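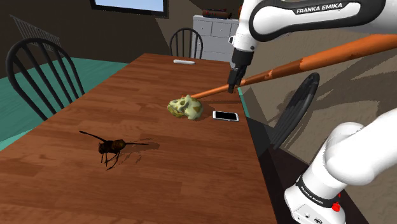 *Tool-use task in the Girham simulator: Franka Emika arm, gripped stick, dining table with mixed objects.*

# About Adero

Adero writes software for robot arms. We cover the part of the stack between the camera driver and the joint controller: perception, grasp and motion planning, contact control, and the tooling needed to test all of it. We do not build hardware and we do not sell complete cells. Our customers are integrators, research laboratories and a small number of manufacturers with their own automation teams.

The company was set up by Donnie Jardine and Loretta Ferreira, who had worked together on path planning for welding lines. Their first product was a collision checker. It is still in the code base, rewritten twice, and most of what we now sell depends on it.

## What we work on

Most of our current effort goes into manipulation with held tools. A planner for a bare gripper can treat the arm as a fixed set of links. Once the gripper holds a stick, a scraper or a brush, the contact point moves away from the fingers, the arm's collision shape changes, and small errors in the grasp turn into large errors at the tip. A one degree slip at the fingers moves the end of a metre-long stick by more than 17 mm.

Our software handles this in four stages:

1. **Tool registration.** The held object is fitted to a mesh or, where no mesh exists, to a simple swept shape. The result is a tip frame with an uncertainty attached to it.
2. **Scene estimate.** Objects on the work surface are segmented and given a pose, a footprint and a class if one is known. Unknown objects are kept as obstacles with a margin.
3. **Planning.** The planner searches for an approach that puts the tip at the contact side of the target while the rest of the tool stays clear of its neighbours. Pushes are planned as short straight segments with a re-check between them.
4. **Execution.** An impedance controller follows the path with low stiffness along the push direction and higher stiffness across it. If the estimated force at the tip passes a set limit, the arm stops and retreats along its own path.

Stages 2 and 3 run in a loop. Stage 1 is repeated only when the wrist torque suggests that the tool has shifted in the grip.

## Products

### Girham

Girham is our simulator. It loads a robot description, furnishes a room from a library of meshes and textures, places objects on the work surface and renders the camera views that the perception code will receive. Physics and rendering can be stepped separately, so a controller can be tested at its real rate while images arrive at theirs.

The object library holds 1,959 meshes. It is a deliberate mixture of household items, tools, toys and models of animals, because a perception model trained only on boxes and mugs learns that everything is a box or a mug. Scale is varied as well as shape. A skull that fits beside a smartphone and an insect far larger than life are both valid inputs to the segmentation stage, which has no business assuming a size from a class label. Thin parts such as legs and wings are kept in the visual mesh and replaced by convex pieces in the collision mesh. Users can inspect both and should do so before blaming the planner.

Rooms are varied in the same way. Floor, wall and furniture materials are drawn from separate lists, and lights are moved between episodes. Cast shadows were the largest single source of false obstacles in our early depth-free models, so each scene can be rendered with shadows on and off for comparison.

### Koltix

Koltix is the planning and control library. It is written in C++ with Python bindings and runs on Linux with a real-time kernel. The public interface is small: a world model, a planner, a controller and a logger. The same compiled library is used in simulation and on hardware. There is no separate "sim mode", and a change that needs one is sent back at review.

Known limits of the current release:

- One held tool at a time.
- Rigid tools only. Bristles, cloth and cable are treated as rigid and the results are poor.
- Push planning assumes a flat, level support surface.
- Targets that roll are detected after they have begun to roll. Prediction is in development and due in June.

### Baxter

Baxter is the internal name of our regression suite, taken from the street where the first office stood. It was never meant to leave the building, but enough customers asked for it that we now supply it with Koltix. It replays 1,140 stored scenarios against each candidate build and reports plan time, path length, minimum clearance, peak tip force and outcome. Scenarios are fixed by seed, so a failure can be opened in Girham and stepped through.

A full run takes some 3 hours on our build machine. A shortened set is run on each merge request and the full set overnight. Releases are held if any stored scenario changes from pass to fail, even when the overall rate has gone up. This rule has delayed several releases and we have kept it.

## How we work

Each project begins with a written task definition: the arm, the tool, the surface, the range of objects, what counts as success and what counts as damage. We ask customers to sign this off before any code is written. Around a third of enquiries stop at this point, usually when it becomes clear that a fixture or a different gripper would solve the problem at lower cost. We will say so if we think it.

After that the work goes through simulation, a dry run on hardware with the force limits turned down, and a supervised trial on site. Logs from all three stages use one format and can be laid over each other. The comparison between simulated and measured tip force is included in the handover report, with the cases where they disagree listed first.

Friction is the usual cause of disagreement. We sample it over a range in Girham and do not try to identify a single value for each pair of materials. Plans are scored on how they do across the range, and a plan that works only at one end of it is rejected.

Source code for customer-specific modules belongs to the customer. Koltix and Girham are licensed per site, with source access available under a separate agreement.

## People

Adero has 21 staff, most of them engineers.

**Donnie Jardine**, managing director. Planning and collision checking. Still maintains the distance query code.

**Loretta Ferreira**, technical director. Contact control and real-time systems. Responsible for release approval.

**Taha Mahrous**, head of perception. Segmentation, pose estimation and the training data produced from Girham.

**Callum Guthrie**, simulation lead. Rendering, physics integration and the mesh library. Requests for new objects go to Callum and should include a mesh, a mass and a licence.

**Blair Dalgleish**, tooling and support. Baxter, the build system, installers and customer tickets.

## Supported hardware

Koltix is developed mainly against seven-axis arms with joint torque sensing. Position-controlled arms can be used with a wrist force sensor, at reduced contact bandwidth. Parallel grippers are supported throughout. Suction tools are supported for pick and place but cannot be used with the held-tool planner.

Arms not on our list can be added from a URDF file and a driver that meets the timing requirements in the integration guide. Please run the latency test supplied with the installer before opening a ticket, and attach its output.

## Contact

Sales and licensing questions are answered by Donnie Jardine's office. Technical questions from existing customers should go through the ticket system, where they are seen by Blair Dalgleish and passed to the right team. For evaluation licences, send the task definition form with your request; forms without a description of the work surface will be returned.

Vacancies are listed on the careers page. We are currently looking for a controls engineer with experience of torque-controlled arms, and a graphics programmer to work on Girham.

Page last revised March 7, 2018.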